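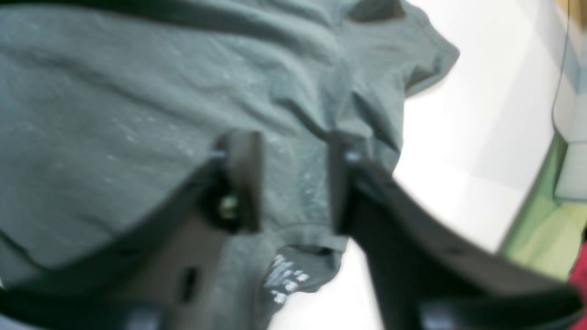 Skimley

A clothes wear and wash log, kept by one person with too many T-shirts

Hi! Skimley is my log of what I wore, how I washed it and what shape it was in afterward. It covers 123 garments, mostly cotton tops, plus some socks I got curious about. I started it in April after losing a favorite shirt to pilling and wanting to know which wash cycle was to blame (still don't know, sorry). The name doesn't mean anything, I just liked it better than "laundry_final_2".

What's in the folder

garments.csv has one row per piece of clothing: fiber content from the label, color in my own words, brand if I could still read it.
washes.csv has one row per load, with the temperature, spin speed and detergent.
wear.csv is the days I wore each thing and for how long. Evenings at home count.
notes.txt is me rambling. There are good bits in there about vinegar.

Those 4 files are all you need. Everything is joined on garment_id, and load_id links a garment to its wash. Watch out for garment 29, which got two ids for a while when I re-entered it. I merged the rows but the old id still pops up in notes.txt.
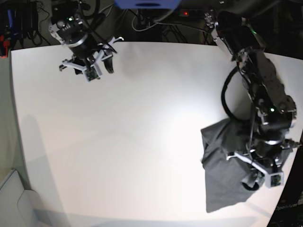 Color is the column I trust least, so please go easy on it. I wrote down whatever came to mind, and what I called "sage" one week could easily be "gray" or "washed-out green" the next. Lighting makes it worse. A big white tabletop like that one, with the soft glare spreading across the middle, will make a faded shirt look even more faded than it is. If you're going to grade color yourself, pick one spot near a window and stick with it all the way through. I didn't, and I regret it!

How I score pilling

Pilling goes from 0 (like new) to 8 (you'd be embarrassed to answer the door in it). I look at the underarms, the sides and the front where a bag strap rubs. Lint is its own yes/no column, so brush the shirt first and then decide.
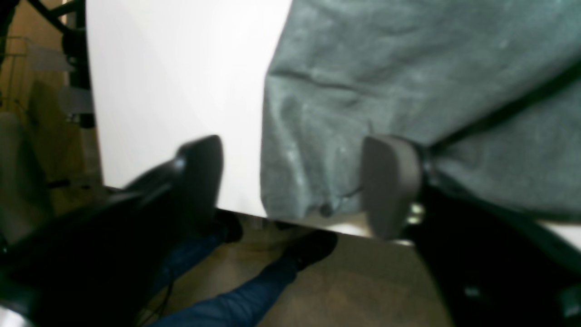
Shrinkage is measured flat, collar seam to hem, in inches. I smooth the shirt out with my hands and don't pull. Blank means I forgot. Zero means I measured it and it hadn't moved, so please don't fill the blanks with zeros, I beg you.

Loading it

Any spreadsheet program will open the files. Commas inside notes are quoted. Dates are year first, and times are my local time, usually late at night when the dryer finished.

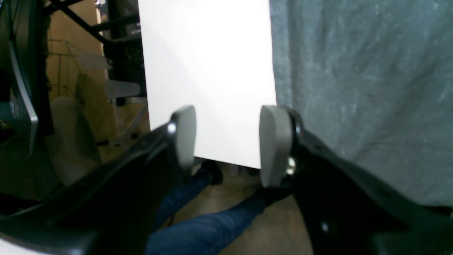

White board, gripped at its lower edge.

Known problems

Detergent amounts before I bought a proper scoop are guesses.
Wool is hardly there at all, I own two sweaters.
One load has a spin speed that my washer can't do. Leaving it in until I find the paper I copied it from.

License

Use it however you like, and if you fix a typo, send it back to me.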